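Week 2 – Logging and detection basics

These notes go with the Unden lab. Read them before you start the exercise, and have your lab account working.

A host log records what a machine did: processes started, accounts used, files changed. A network log records who it talked to. You need both, and the clocks have to agree. In the Cekesik data set one server runs 44 seconds fast, so correct for that before you build a timeline.
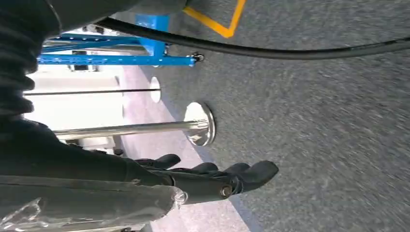

Start with failed logins. A single failure means very little. A run of failures against many accounts from one address is usually password spraying. The sample log has 607 failed logins, and most come from a misconfigured backup job. Filter those out first, but write down the filter you used so that your marker can repeat it.

Next, look at parent and child processes. A word processor that starts a command shell is worth a closer look – so is a shell with a long encoded argument. Record the time, the host and the account for each one you find.
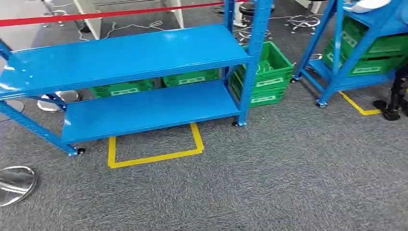 Blue metal shelving unit on casters.

Logs are kept for 90 days in the lab. Anything older has been archived and you will need to ask for it. Allow about 2 hours for the exercise and submit your timeline as a plain text file.

Related notes
Week 1 – Accounts and permissions
Week 3 – Memory capture
Nestirard case study
Subramaniam lab set-up guide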